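Fabric and Paper Orders – Common Questions
Apr 21, 2018
By Assunta Bianchini

How much does shipping cost?
Orders over $50 ship free inside the US. Smaller orders and anything going abroad are priced by weight at checkout.

Do you sell printed cotton by the half yard?
Yes. Two half yards of the same print come as one piece unless you write "cut apart" in the order notes. Florals in gray and peach sell out first, and we restock in November. 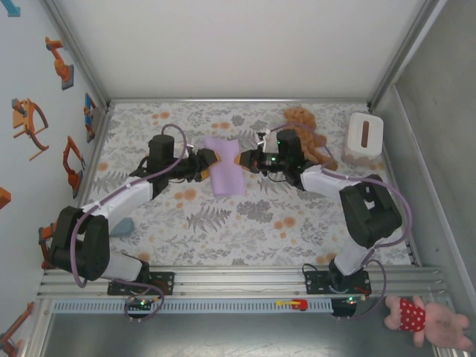 Can I return cut fabric?
No, unless there is a flaw in it. Uncut bolts can come back within 76 days – keep the tag on.

Will colored paper fade?
All of it does in direct sun. Lavender and pink go faster than the darker shades, so store them flat in a drawer.

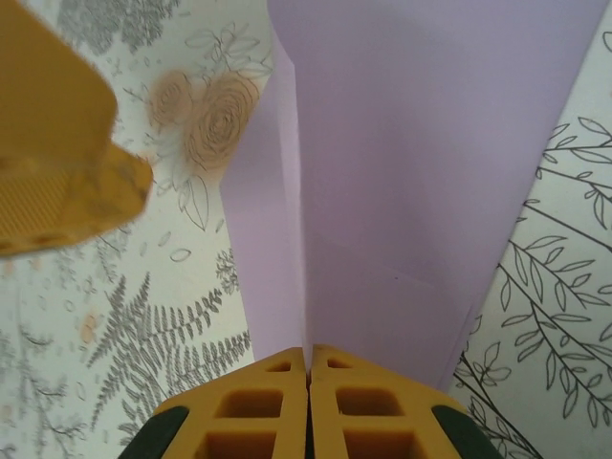 Paper from the Sirnlow range is sold in single sheets or packs of 50. For 1,000 sheets or more, write to Thijs Verhoeven at the Prultthorpe shop for a price.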